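Graciela Lagos
1/ Je vis en français depuis 27 mois et je voudrais raconter ce que j'ai compris du vocabulaire de la vaisselle. Le sujet est petit, je le sais. Mais c'est par lui que j'ai commencé à parler vraiment avec mes voisins.

2/ Au cours du soir, on nous a enseigné « assiette », « verre », « fourchette ». Ensuite j'ai loué une chambre chez les Benítez, et le premier soir on m'a demandé de « rincer le faitout ». J'ai rincé la passoire. On m'a remerciée très poliment.

3/ Depuis, je tiens un cahier. J'y ai noté 86 mots qui concernent la cuisine et que je n'avais jamais rencontrés dans un manuel. Écumoire, ramequin, égouttoir, bonde, lavette. La lavette me plaît beaucoup.

4/ Le mot « bonde » m'a coûté une matinée entière. Le plombier disait au téléphone : « C'est la bonde ou c'est le siphon ? » J'ai répondu « oui ». Il est venu quand même, avec les deux pièces.

5/ Il y a aussi les verbes. On fait la vaisselle, on ne la lave pas (on peut le dire, mais on me regarde un peu). On essuie les verres. On passe un coup d'éponge. Pourquoi un coup ? Un coup d'éponge, un coup de balai, un coup de fil. Le français donne des coups toute la journée.
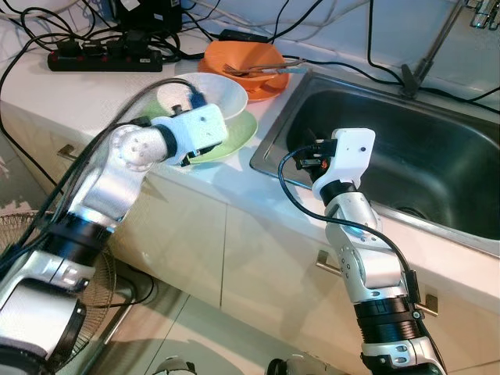
6/ Une autre difficulté est la préposition. Mon amie de Wesby, qui apprend aussi, écrit toujours « sur l'évier » quand elle veut dire « dans l'évier », et je l'ai écrit longtemps comme elle. Maintenant je me fais des phrases simples et je les répète à voix haute : l'évier est en inox, le plan de travail est blanc, l'assiette verte a un rebord. « Rebord » ou « bord » ? J'ai posé la question à trois personnes et j'ai obtenu trois avis.

7/ « Plan de travail », d'ailleurs. J'ai cru pendant des semaines que c'était un document avec des dates. Quand Mme Benítez m'a dit de nettoyer le plan de travail, j'ai cherché une feuille sur le frigo.

8/ Ma méthode, pour ceux qui la demandent : le matin, je choisis 2 mots du cahier et je m'oblige à les employer avant le soir, avec une vraie personne. Avec « écumoire » c'est difficile. J'ai réussi à la quincaillerie, où je n'avais besoin de rien. Je suis sortie avec une écumoire.

9/ À Jesstead, où j'ai grandi, on disait un seul mot pour la casserole, le faitout et la marmite. Ma mère trouve que les Français exagèrent. Je lui ai envoyé la liste, elle m'a répondu par une photo de sa casserole unique.

10/ En novembre je commence la salle de bains. J'ai déjà « pommeau », « gant de toilette » et « bonde », encore elle. Si vous avez des mots de votre famille ou de votre région, écrivez-les sous ce message, je les recopie tous.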